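3.2 Shift length and reported fatigue

Workers at the Canby and Velilberg sites filled in the same short form at the end of each shift for 3 weeks. The form asked how tired they felt, when they last ate, and whether they had taken their full break. We received 1,000 usable forms.

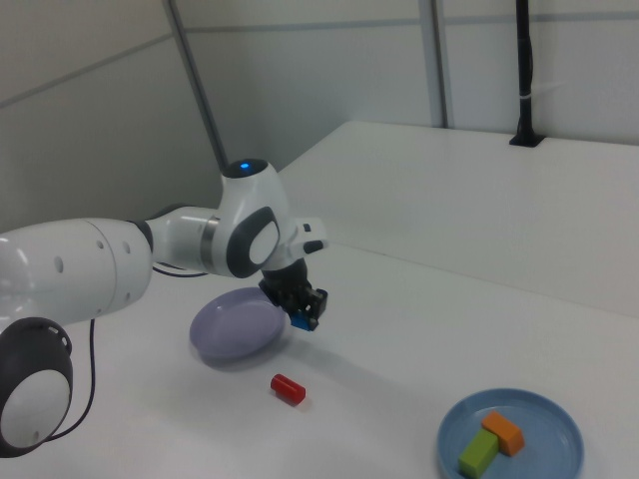 Figure 2. Arm with gripper holding a small blue block over a white tabletop.

Scores rose with shift length at both sites. The rise was steeper at Velilberg, where 70 percent of night workers reported a shortened break. Rajan found a similar pattern in her study of bakery staff. Meal timing had little effect once break length was taken into account, and we leave it out of the models in Section 4.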